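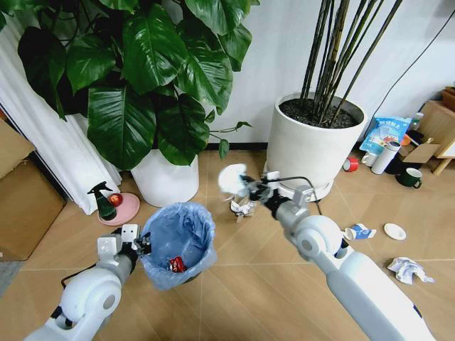 Vol. 2, No. 300

Notes on the Care of the Plant Room: Litter, Liners and the Floor

February 20, 2021

Readers of this journal will be aware that the greater part of its entries since December has been given over to the plants themselves. The present entry concerns the floor. A room that is used for parcels, snacks, repotting and the occasional cup of tea will gather litter at a rate that surprises its occupants, and the Govari Road residence is no exception. The following remarks set out the practice now adopted in the household, and are offered to any reader who maintains foliage plants in a room also used for living.

The first principle is that the bin is brought to the litter. For some years the household observed the opposite arrangement, under which a large lidded bin remained in the kitchen and every wrapper was carried to it. Mr. Higinio Escobedo, with whom I share the residence, was of the view that a small bin with a bag in it would serve better, and I now record my agreement. The bag should be opened fully and its edge folded well down over the rim. A liner that has slipped inside the bin is of very little use to anyone.

Paper is to be collected first, as it is light and travels under furniture. Masks are to be picked up by the loops. They go directly into the bag, and hands are washed afterwards. Cartons, crushed cups and empty tubes may follow in any order. The household does not recycle cartons that have been lying on the floor, although I am informed by my correspondent Fulgencio Bautista that his municipality accepts them if rinsed.

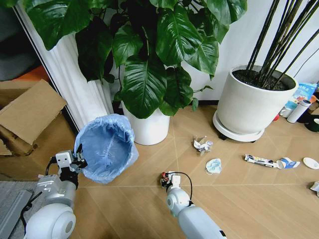

Mask, tube and crushed cup on the floor near the large-leafed plant.

It is further advised that small dishes and saucers be lifted before any sweeping is undertaken. A white saucer on a pale floor is easily overlooked, and the household has lost one in this manner. The replacement, from the Ledar homewares shop, does not match the remainder of the set, and the matter continues to be raised at breakfast.

With respect to the floor itself, a light-coloured finish shows soil and leaf debris readily, a property I have come to regard as an advantage. The pattern runs on the diagonal, and one should sweep along it where possible. Dampened soil should be left to dry before it is brushed up. A wet mop applied too early will only push it into the joints, where it will remain until somebody kneels down with an old toothbrush. I have been that person on more than one occasion.
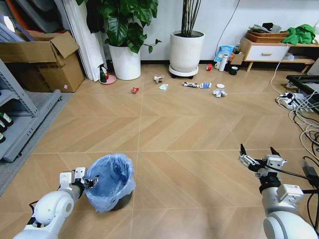
On Moving the Pots

The floor cannot be considered clean until the area beneath the planters has been attended to. The planter with the upright stalks stands on a wheeled caddy and may be rolled forward without assistance. The tall pot with the broad leaves has no such provision, and two persons are recommended. Leaves should be gathered gently to one side by the second person. Those of this plant are glossy and bruise along the vein if pressed against the wall.

A second caddy was ordered from Itar in December and had not arrived at the time of writing. 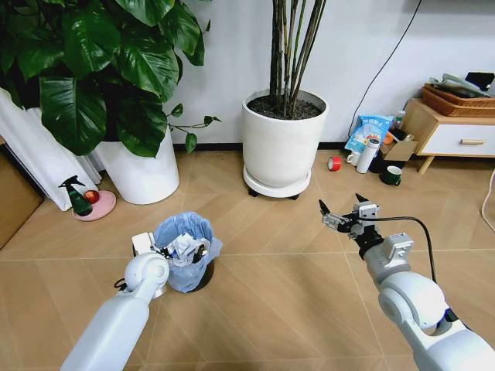 Leaf care is ordinarily carried out once the litter has been dealt with, in order that the dust should not fall among wrappers. The household employs plain water and a soft cotton cloth, and has discontinued the use of commercial leaf polish. The green spray bottle is kept on the round pink dish in front of the tall pot, where it shares the space with a red apple. Misting is done in the morning, with the curtain held back to keep it clear of the spray. Each leaf is supported from below with the palm and wiped outward from the stem.

When the bag is full to the top, it is to be tied and removed the same day. Fresh liners are stored in the hall cupboard, second shelf, behind the light bulbs.

Correspondence on the subject of caddies, and in particular their load ratings, would be welcomed. The next entry will return to the question of repotting.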